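4.2 Route exposure and the timing of attacks

The second part of the analysis concerns where along a supply route roadside devices were placed, and how placement changed once escorts were introduced. The unit of observation is the segment, defined as one kilometer of road between two fixed checkpoints. The Kavura corridor contains 80 segments and the Moreira corridor contains 95. Segments inside town limits were kept in the sample but coded separately, as reporting there draws on municipal police logs as well as military ones.

Incident records were taken from the merged file described in Section 3. After removal of duplicates, 226 incidents remained. An incident was coded as an attack if a device detonated or if a patrol was fired upon, and as a find if a device was located and cleared before detonation. Finds are underreported on segments with no permanent post. We make no correction for this in the baseline model, but a variant that drops all finds is given in the appendix and leaves the sign of the main coefficients unchanged.

Escort status was recorded daily. A segment was treated as escorted on a given day if at least one armed vehicle passed along it with a civilian convoy. This is a generous definition. It counts a single vehicle at dawn the same as continuous coverage until dusk, and it probably pulls the estimated effect of escorts toward zero. Patrol schedules detailed enough to support a finer measure exist only for the Kavura corridor, and there only from April onward.
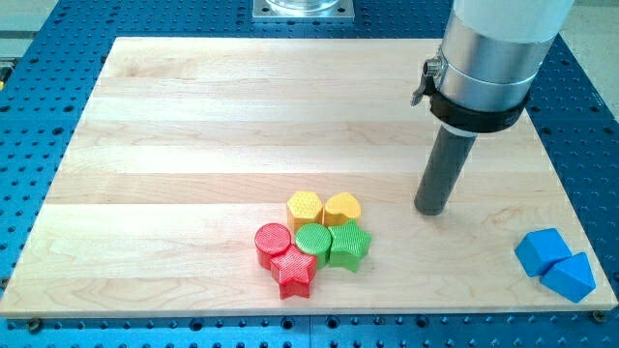

Figure 3.

Meireles objects to the daily coding on different grounds. In her comments on the working version she argues that convoy commanders chose their days with knowledge of recent attacks, so that escorted days were quieter or more dangerous than average before any vehicle left the gate, and that a daily indicator takes that choice and reports it as an effect. She would prefer a weekly measure built from orders issued in advance, even at the cost of precision.

We accept the point in part. Orders issued in advance are available for the Moreira corridor, and we use them there as an instrument for actual escort presence. The resulting estimate is larger than the baseline and much less precise. For the Kavura corridor no comparable series was kept, and the daily indicator is the only option. Readers should treat the two corridors as separate exercises and avoid pooling the coefficients.

Three patterns hold in both corridors. First, attacks cluster on segments adjacent to culverts and dry crossings, where vehicles slow and the shoulder can be reached on foot. Second, the introduction of escorts is followed by a shift of attacks to neighboring segments, with little change in the corridor total over the following 21 days. Third, the shift is stronger away from towns. Inside town limits the number of attacks falls without a matching rise nearby, although the count of town segments is small and the interval is wide.

The displacement result agrees with interview material collected under the Peltthorpe project, in which drivers reported changing their departure times when escorts were announced - often by several hours. Changes of this kind do not appear in our data, which carry a date but seldom a reliable hour. Where an hour was given, it usually referred to the time of the report and not to the time of the attack.

Two further limits apply. The Keteck road survey, used to locate culverts, predates the resurfacing of the northern Moreira segments, and some crossings may have been removed or widened. Responsibility for attacks is also coded from claims, and unclaimed incidents were left unattributed even where local officials named a group. The tests in Section 4.3 therefore use all incidents regardless of attribution, with standard errors clustered by checkpoint interval.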